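Sunil Bepari
Notes on the Fusstead town council, September 2025

1/ I went to the council meeting last night and I want to write down what was said before I forget. It will be a long thread, sorry. My English is slow, but I check everything twice.
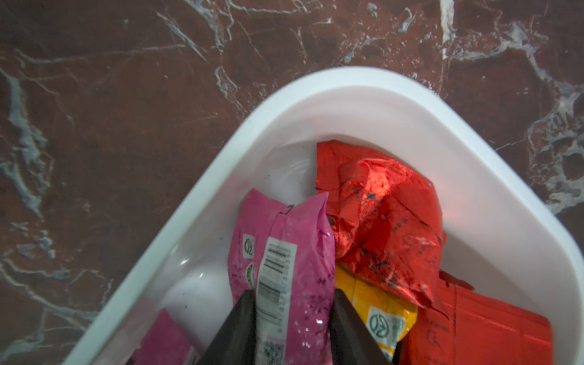 2/ The main subject was the motion against the council leader, Mrs. Bhattacharjee. The opposition group says she signed the bus contract with Nivex without bringing it to the full council. She says the rules allowed her to sign.

3/ Both sides quoted the same page of the standing orders. I have read this page. It says the leader may sign "in urgent cases." It does not explain what is urgent. So each side reads it in the way that helps them.

4/ The opposition spokesman was very hard in his words. He called her "a passenger in her own office." Some people in the public seats clapped and the chair asked them to stop. I did not clap, but I wrote it down.

5/ Mrs. Bhattacharjee answered that the old bus company, Atier, had already given notice, and that 508 pupils would have no bus to school. She asked him which morning he wanted to explain this to the parents. He did not answer this question. He spoke about trust.

6/ For me he has a point about trust and she has a point about buses. I know this is not a popular position. Since the morning I have received messages from both groups telling me I am with the other one.

7/ The petition against the contract was also presented. It has 266 names. The council must debate a petition only when it has 1,000, so it was "noted." A woman near me asked what "noted" means. The clerk said it means it will be in the minutes.

8/ Then there was a long discussion about whether the vote should be secret. I will not repeat all of it. They decided for an open vote, by raising hands, and after that they decided to move the vote to October. Two members of her own party wanted this delay. They did not give their reasons.

9/ A correction to post 5: a reader tells me that the number of pupils includes the ones from the villages, and that inside the town it is near to 100. Mrs. Bhattacharjee did not make this difference when she spoke. Thank you for the message.

10/ Somebody asked if I will stand for election myself. No. I have a shop to open at seven and I like to sit in the public seats, where I can leave when I want.

11/ The minutes should be on the council website next week. When they are there I will compare them with my notes and post what is different.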